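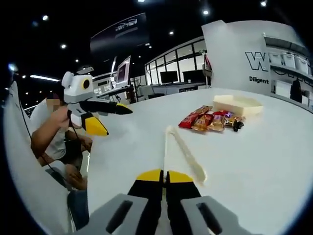
Figure 3. Individually wrapped snacks grouped toward the back of a white table, in front of a shallow light beige tray.

4.2 Where the snacks end up

The first part of the study asked what people ate. In this section we look at where on the table the snacks were left, and whether that had any bearing on how often they were picked up. The question came from the Nerport site, where Sioned Nicholas, who kept the room logs, wrote in her March notes that the packets "drift to the back and stay there until somebody clears them." We went back through the logs from both sites to see how general this was.

A log entry was made each time the room changed hands. It gives the number of wrapped items on the table, their distance from the nearest seat, whether they were in the tray or on the bare surface, and what else was on the table. Entries with no snacks present were dropped. This left 255 entries, 79 of them from Haladell and the rest from Nerport. Lenka Kováčik and Idris Hughes coded the entries separately and settled disagreements by going over them together. Most disagreements were over items lying partly on the rim of the tray, which we finally coded as being in it.

We used three codes for arrangement. "Spread" means that no two items were within a hand's width of each other. "Grouped" means that at least three items were touching or nearly touching. Everything else was coded "mixed." The cluster in Figure 3 is a clear case of the grouped arrangement: the wrappers are close together at the back of the table, the smallest showing only behind the others, and the tray is empty. We refer to this combination, grouped items and an unused tray, as a parked cluster.

Parked clusters were more common than we had expected. The tray had been put out to hold the snacks, and at the start of each day that was where they were placed. By late morning they were often outside it. Two explanations came up in the interviews. Some people said they took out several packets to see the flavors and then left the ones they did not want on the table. Others said they moved the packets to make space for papers or tools and pushed everything back in one sweep. Both accounts fit the logs, and we cannot separate them with the data we have.

The color of the wrapper seemed to matter less than its size. Bright wrappers in red, orange or gold were easy to tell apart from across the table, and the people we spoke to usually named a snack by its color before its brand. Small packets were a different matter. When a small packet was lying behind larger ones, it was likely to be there still at the next entry. One participant at Haladell told us she had not known there were any small ones until the table was wiped down. We did not record packet dimensions, so this remains an impression from the notes.

Clusters also picked up other things. Pens, clips, caps and similar small items were logged next to the snacks far more often than next to the tray. Efa Howells suggested that once a group of objects has formed at one spot, people treat that spot as the place for anything that needs to be out of the way. This agrees with the earlier observations by Popescu on shared desks, although those desks had drawers and ours did not.

Distance had the effect one would guess. Items within easy reach of a seat were taken sooner than items at the far side, and this held at both sites. The difference was larger at Nerport, where the table is deeper and a seated person has to lean or stand to reach the back. At Haladell the table can be approached from every side, so the back of the table for one person is the front for another. We therefore measured from the nearest seat in all cases and did not use "front" and "back" as codes.

There are six entries in which the snacks had been returned to the tray without any instruction to do so. All of them were made shortly before a meal break. Lumturie Begović, who collected the entries at Haladell, noted that the table was being cleared for plates at those times, so we do not read them as a preference for the tray.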